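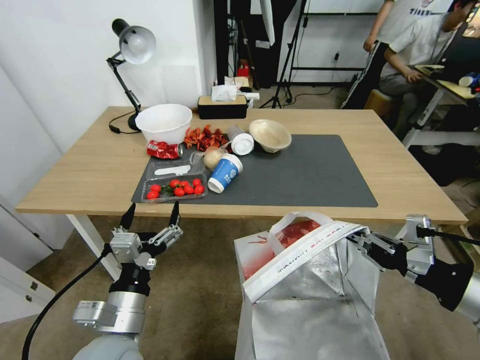

2024-05-14 Weight loss in clamshells, second run

Purpose: find out how much of the weight loss in stored cherry tomatoes depends on the lid and how much on where the container sits in the cabinet. First run was inconclusive. The two lid types were on different shelves, so lid and shelf could not be separated.

Setup

Cabinet: Ruddock, the older one, set to 15 °C and 60 percent RH. The RH reading on the door runs high. Use the logger on the middle shelf and ignore the door.
Scale: Zirkex bench scale, leveled and zeroed before each set. Drift over the morning was below the last digit.
Lids: Lamach vented and Lamach solid, same base for both.
Fruit: one lot from Vernon, stems left on. Split or soft fruit removed before filling.

Each lid type now sits on every shelf, front and back. Positions are marked on the base with tape. Tape weight is included in the tare, which I forgot last time for the back row.

Weighing

Remove one container at a time and close the door between containers. Wipe the outside of the base. Do not open the lid. Condensate inside stays inside and counts as retained. Record to the sheet directly, no scrap paper.

Starting fruit weight for container A was 167 g net. The others are on the sheet. I had wanted them closer to each other, but matching by weight meant picking by size, and small fruit loses faster for its weight. Reporting everything as percent of starting weight, so the spread matters less than even size within a container.

Interim result

At 54 hours the solid lids are behind the vented ones on all shelves, as expected. The shelf effect is larger than I assumed. Top shelf, nearest the fan, loses more than the bottom with either lid, and for the vented lids the difference between shelves is close to the difference between lid types. That would account for most of the confusion in run one.

Visible fog under the solid lids on the bottom shelf only. No mold on any container so far. Stems on the top shelf are starting to curl; fruit skin still looks tight. Stem loss is part of the total and I have no separate number for it.
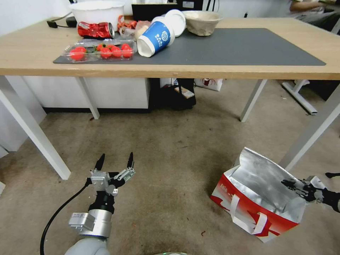
Sebastián Ibarra thinks the fan should be baffled before any more lid comparisons, and that a set with stems removed should go in at the same time. He would also rotate the containers between shelves at each weighing. I disagree on rotation for this run, as it would average out the effect I now want to measure. Agreed on the stemless set.

To do

Cut a baffle from the leftover sheet, leave a gap at the rear for return air.
Second logger for the top shelf.
Ask Vernon whether the lot was chilled before delivery.
Repeat with the September crop if the cabinet is free.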